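主题:Re: [磁带党] 家里一堆老磁带,到底怎么转才不返工
发件人:彭志强(Zhiqiang Peng)
收件人:列表全体

Kelly 以及各位好,

上周 Kelly Assunção 那封信我看了两遍,本来想当晚就回,结果写着写着又跑去试机器了,一试试到后半夜,信就搁下了。先把她的原话贴一段,免得后来加进来的朋友摸不着头脑:

> 大家好,我从父亲那里搬回来四箱磁带,有买的成品带,有翻录的,还有不少
> 是他当年从收音机里录的,盒子上只写了个人名或者什么都没写。我手头有一
> 台二手的 Harlow 卡座,能转,但是声音有点闷,高音像蒙了一层布。另外还
> 有一块朋友淘汰下来的 Gendley 声卡。
>
> 我想请教三件事。第一,闷是机器的问题还是带子的问题,怎么判断?第二,
> 录的时候电平放多高合适?我录了两盘,一盘太小声,一盘有的地方破了。
> 第三,录完以后一整面是一个大文件,你们是一首一首切开,还是就那么留着?
>
> 还有就是,降噪开关我到底该不该开,说明书丢了,网上说法打架。
>
> 先谢谢了。Kelly

Kelly 你说问三件事,后面又偷偷塞了第四件,我都看见了哈哈。我按自己的顺序来回,可能有点啰嗦,列表里的老人儿都知道我这个毛病,赶时间的可以直接拉到讲电平那一段。

先交代一下我的底子,省得你把我的话当圣旨。我转磁带断断续续弄了 10 多年,中间有两年完全没碰。到今年八月为止,录完的是 622 盘,切出来 3438 条,这个数是 Arnik 的库里自己统计的,里面肯定有重复的,有几张合辑我家里买了三遍都没发现。头一百来盘录得很烂,现在正在一盘一盘返工。所以你标题里写"不返工",我看了心里是有点酸的。

先说闷。

你那台 Harlow 我没有同型号的,我用的是它家稍早一点的一款,双卡,灰色面板,从 Awad 那个铺子里收来的。Harlow 的卡座有个共同点,就是磁头位置摆得比较靠里,清洁的时候棉签要斜着伸进去,很多人擦了半天只擦到外沿。你先别急着调任何螺丝,拿无水酒精、长杆棉签,把磁头、主导轴、压带轮都擦一遍。压带轮是橡胶的,我后来改用专门的橡胶清洁液,酒精擦多了橡胶会发硬,列表里对这个也有人不同意,Elie Najjar 就一直用酒精,用到现在也没事,随你。擦到棉签上没有棕色了再装带子听。

我第一次收来那台机器,擦出来的棉签颜色深得像酱油。擦完高音一下子就回来了,当时我坐在地上听了一整面,什么正事也没干。

擦完还闷,就该怀疑方位角了。磁头和带子要垂直,歪一点点高频就掉得厉害。麻烦的地方在于,你父亲那些自己录的带子,录的那台机器本身可能就是歪的,你把自己的磁头调得再正,放出来还是闷。所以判断的办法很土:拿三四盘成品带(最好是不同公司出的)来听,要是都闷,是你的机器歪;要是成品带清楚、自己录的那些闷,那就是录音那台机器歪,你得跟着它歪过去。

怎么跟?磁头旁边有两颗螺丝,一颗固定,一颗带弹簧或者点了漆的是调方位角的。我的做法是把左右声道在软件里合成单声道,戴着耳机听,一边放一边极慢地拧,拧到高音最亮最"开"的那个点。合成单声道以后这个点会特别明显,稍微过一点就像有人把门关上一半。拧之前用油性笔在螺丝上画一条线做记号,记住原来的位置。这条线我忘画过一次,后来花了一个周末才找回来。螺丝刀最好用不带磁的,这个别省。

每盘都调吗?我的答案是:成品带不用,一个位置录到底;自己录的那种,按"来源"分堆,同一台机器录的放一起,调一次录一堆。你父亲的带子如果大多是同一个年代录的,估计也就分成两三堆。分堆的办法可以看笔迹、看带子牌子、看贴纸,也可以每盘放三十秒听一下。我分堆的那天把客厅地板全占满了,走路得踮着脚。

再说带子本身。拿到一盘多年没动过的带子,先别放,先从头快进到尾,再倒回来,让它松一松。听见吱吱叫或者走走停停的,赶紧按停。有的带子压带的那块小毛毡掉了,掉在盒子里咣啷响,那种放出来也是闷,而且是一阵一阵的闷,很容易误会成磁头的问题。毛毡可以从不要的带子里移植一个过来。有螺丝的外壳很好拆,没螺丝的是超声波焊死的,得用薄刀片沿缝慢慢撬开,撬完把里面的带盘搬到一个有螺丝的空壳子里。空壳子 Awad 那里有卖,一包一包的,不挑颜色的话很便宜。Sawsan Moussa 以前在列表里写过一篇换壳子的帖子,比我写得细得多,往前翻翻应该还在。

换壳的时候手要干净,桌面要干净,底下垫一块浅色的布,因为里面那两个小滚轮和弹簧片特别爱跑。我丢过一个弹簧片,到现在没找到。

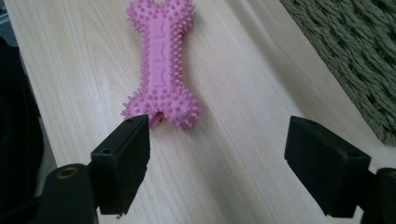 粉色骨头玩具,一身小刺

接着说降噪开关,也就是你塞进来的那个第四问。

原则就一句:录的时候开了,放的时候就开;录的时候没开,放的时候也别开。难就难在你不知道当年开没开。成品带一般封面角上会印标志,翻翻看,印了就开。自己录的,盒子纸片上有时会有个勾选的小格子,你父亲要是个仔细人,也许勾了。没勾的话只好用耳朵:不开的时候高音很冲、嘶声也有点"喘",跟着音乐一起大一起小,那多半是录的时候开了;开了以后整个声音像被捂住,混响尾巴突然断掉,那多半是当年没开。

这里有一个坑,就是方位角没调好之前不要判断降噪。磁头一歪高频就少,再一开降噪就更少,你会以为是降噪的错。我头一百来盘里起码有一半栽在这儿:机器本身歪,我嫌闷,就统统把降噪关了录,录出来倒是亮了,可是嘶声全在里面,音量起伏也不对。现在返工返的就是这批。顺序一定是:清洁,方位角,然后才轮到降噪。

有人会说,那我先不开降噪录下来,以后用软件解码不就行了?可以是可以,Arnik 的新版里也有这么个插件,我试过。问题是解码要对准电平,你录的时候输入旋钮拧在哪儿、当年的带子标准电平是多少,都得对上,对不上就会"喘"。我懒,能用机器解的就用机器解。Hala Karam 是走软件路线的,她录得比我讲究,要听另一派的意见可以等她出来说话。

好,讲电平。

你说一盘太小声、一盘破了,这两种情况里,小声那盘是没什么大碍的,破了那盘要重录。现在的声卡都是 24 位,底噪比磁带低太多太多了,你录小一点,后面再拉起来,完全听不出区别,拉上来的都是磁带自己的嘶声,声卡的噪声还在底下很远的地方呢。所以宁小勿大。我一般是先把这一面最响的地方找出来(流行歌就找副歌,交响乐就往最后几分钟找),放一小段,让峰值停在负六到负八那一带,然后就不动了,倒回去从头录。整盘都用这一个电平,两面也用同一个,中途绝对不要去动旋钮!我看见有人录到安静的地方就往上推一点,录到响的地方又往下拉,那就等于自己在家当了一回压缩器。

Gendley 那块声卡我用过它的小弟弟,接口一样。它背后有个切换灵敏度的小拨杆,很多人没注意到,卡座的线路输出要拨到灵敏度低的那一档。你那盘破了的,要是软件里的波形看着没顶到头、可声音就是破,十有八九是这个拨杆拨错了,信号在进声卡的头一级就已经削掉了,后面旋钮拧得再小也没用。你去看一眼。

还有一种破,是带子自己录破的。当年大家为了压嘶声,都喜欢把录音电平推得很高,指针打到红区里面去。这种没有办法,我也不建议用软件去修,修出来有一股塑料味。我有一盘广播里录下来的评书,从头破到尾,听惯了还挺有劲儿的。

采样率我用 48k,24 位,存成无损。也有朋友用 96k 的,磁带上面那点高频我觉得用不着,不过硬盘便宜,你愿意存就存,不值得为这个吵架(列表里为这个吵过,请大家看在我的面子上别再开一次了)。

线材的话,一根普通的、屏蔽做得好的两芯线就够。真正要紧的是别跟电源线捆在一块儿。我有一阵子录出来总有嗡嗡声,机器换了、线换了、声卡也换了 USB 口,最后发现卡座和台灯插在同一个排插上,台灯带调光。把台灯挪走就安静了。要是你用笔记本录,试试拔掉充电器用电池,嗡嗡声小了的话就是地线的事。

转速这个你没问,我还是提一嘴。二手卡座的皮带年头久了会松,放出来整体偏慢,音会低。你拿一首自己有 CD 的歌,两边一起放,从头对齐,过一分钟看差了多少。差一点点我就在软件里整体拉一下,差得多还是换皮带。忽快忽慢的那种抖动软件救不回来,钢琴曲一听就露馅,长音会晃。Harlow 的皮带有通用尺寸的,换起来要拆前面板,我第一次拆装花了一个下午,第二次就快多了。拆之前拍照,螺丝按位置摆在纸上,用笔写好哪颗是哪颗。

现在说切不切。

我两样都留。一整面的大文件是母本,一个字不改,不修音、不剪头尾、不降噪,存成"编号_A面""编号_B面"这样的名字,编号用油性笔写在带盒侧面,和文件对上。另外再从母本里切一份出来听的,这份可以随便折腾,加淡入淡出也行,调平音量也行。以后哪天后悔了,还能从母本重新切一遍。硬盘上多占一倍地方而已。

切的时候 Arnik 可以自动找静音,成品带挺准,自己录的就别指望了,收音机录的歌和歌之间常常有主持人说话,或者前一首没完就按了停。我对收音机的带子是不切的,或者只切成大段。主持人报歌名、报时间,还有中间插进来半句广告,我觉得都该留着。有一盘里能听见录的人在旁边咳嗽和关门,那台机器大概是用话筒对着收音机录的。这种东西切掉就没了。Kelly,你父亲录的那些,我劝你无论如何整面留一份,不要嫌里面杂。

标签我填得很少:编号、哪一面、盒子上原来写的字(照抄,错别字也照抄)、我猜的内容(前面加个问号)。刚开始我雄心勃勃,想把每首歌的演唱者、年份、专辑都填齐,填到第三十几盘就填不动了,录音也跟着停了大半年。后来想通了,先录,标签慢慢补。带子会老,标签不会。盒子纸片我用扫描仪扫一下,正反面都扫,跟声音放在同一个文件夹里,有时候找歌靠的就是那张纸片。

备份:两份硬盘,一份在家里,一份放在我姐家。每次去她家吃饭就换一块过来。网盘我也传了一部分,速度太慢,传传停停。母本文件夹我会顺手生成一份校验文件,隔一阵子核对一遍。有一回真的核对出来坏了一个文件,从姐姐家那份抄回来的,所以这件事还是值得做。

速度上也给你打个预防针。磁带没有快进录这回事(有倍速翻录的机器,我试过,高频不行),一小时的带子就得占一小时。我的节奏是吃完晚饭放一盘进去,去洗碗、看书,听见咔哒一声跳停了就去翻面,一个晚上三四面。录的时候不要用那台电脑干别的,尤其不要开着消息提示音。我有一盘评弹,第十几分钟的地方"叮"的一声,是邮件提示,就是咱们这个列表的邮件……

自动翻面的卡座我不太推荐用自动翻面来录。翻过去以后磁头是转了半圈的,方位角往往跟正面不一样,你正面调得好好的,反面又闷了。我都是手动拿出来翻。

对了,关于从哪一堆开始。我的建议是先从不心疼的开始,拿那种满大街都有的成品带练手,把清洁、调角度、电平、切割这一整套走顺了,练个五六盘。你父亲的放到后面。头几盘无论多小心都要出岔子的,我自己第一盘录的就是最宝贝的那盘,录完才发现只有左声道,线没插到底。

发霉的带子单独放,和别的隔开,戴口罩,拿到阳台上弄。看见带子边缘有白色粉末的就是。不要放进你那台好机器里,找一台破机器专门对付它们,或者手动把带子过一遍软布再说。Elie 有一套自己做的过带架子,两个轴加一块麂皮,摇着走,挺管用的,我借来用过,等他有空请他发一份图纸。

最后关于软件,Arnik 我用的是老版本,新版界面改得我找不着北,按钮都挪到右边去了。功能没大变化。你要是从零开始学,直接学新版就好,不用管我们这些老家伙抱怨。免费版录音和切割都够用,批量改名要付费,我是付了的,改几百个文件名靠手敲会疯。

又写长了。Kelly,你先去看看那个拨杆,再把磁头擦一遍,回来告诉大家棉签是什么颜色。要是擦完还闷,录三十秒成品带、三十秒自录带发上来,不用切也不用修,原样发,列表里好几对耳朵可以帮你听。我星期五晚上在家,要是你想边调边打电话也行,号码私信给你。

志强

回复与留言(网页存档版)

Kelly Assunção:太感谢了,我看完立刻就去翻声卡背面,真的有那个拨杆,而且真的拨在高灵敏度那边!拨过来重录了破掉的那盘的前十分钟,不破了。棉签的颜色嘛……我不好意思发照片。高音回来了一些,但父亲录的那几盘还是闷,成品带清楚,照你的说法就是当年那台机器歪。螺丝我先不敢动,等星期五给你打电话。另外我在一盘什么都没写的带子里听见我姑姑在唱歌,整面留着,一秒都不切。

Elie Najjar:酒精派报到。我的压带轮用酒精擦了这么多年,没有发硬,也没有开裂,不过我擦完会等它干透再上带子,可能跟这个有关系。过带架子的图纸我找找,当时是在一张包装纸背面画的。麂皮要买眼镜店那种薄的,太厚会拽带子。

Hala Karam:被点名了。软件解码的关键是得有一段标准电平的测试带,没有的话就像志强说的,会喘。我的做法是先录一段测试带,把输入旋钮贴上胶布固定住,之后所有带子都用同一个位置,这样解码的参数只需要定一次。电平录得比他还低,峰值到负十二就行。缺点是所有文件听起来都很小声,家里人以为我录坏了。另外我是 96k 派,不吵。

Sawsan Moussa:换壳子的那篇我更新过一次,旧的那篇里有一步写反了,滚轮的大小头请以新的为准。还有,从焊死的壳子里往外搬的时候,先用一小条胶带把两个带盘粘住再翻过来,不然会散成一团面条,我散过。Awad 现在的空壳子换了供货的,螺丝比以前短,拧的时候轻一点,容易滑丝。

彭志强:回 Kelly,姑姑那盘先别再反复放了,录好母本就收起来,想听听文件。电话我等着,你把油性笔准备好。回 Sawsan,滑丝我已经滑了两颗了,早看到你这条就好了。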